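Two weeks with the Skiltano arm kit

29 November 2023

The trial unit from Skiltano has been on our floor for 14 days and goes back on Friday, so I'm writing this up while I still have it. The short version is that I would lease one, but I wouldn't buy one yet.

The kit comes from Nitbridge, who handle sales and support. You get the arm, its upright, a controller and a year of software updates. Setup took me most of a day. The manual says an afternoon, and I think that holds if you have mounted an arm before. I hadn't. The bolts for the base were a size off from the ones on the parts list, and I lost an hour to that.

My test was simple pick and place with ceramics, the kind of job a small gift shop or packing room might want done. I ran 100 picks of small pots and bowls over the first two days, then 400 more once I had the settings where I wanted them.
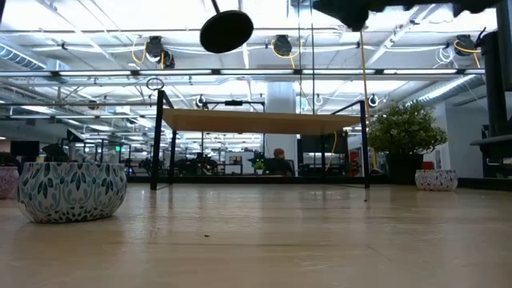

The first set was rough. Glazed pieces slid when the grip force was left at the default, and I had to go through the menus to find a setting that held them firmly. After that it was steady. In the longer run it failed twice, both times on a round bowl it approached too low.

The software is where it falls short. Teaching a new position takes too many screens, and there is no undo. If you save over a good position you have to teach it again from scratch. The Sillia kit I used in March did this much better, though it was slower and a lot louder.

Support was fine. I wrote to Nitbridge 2 times and got a useful answer the same day – a plain one, with the menu path spelled out.

The lease covers repairs, and that matters to me more than the monthly price. I have asked for a quote and will add the terms to this post when they come in.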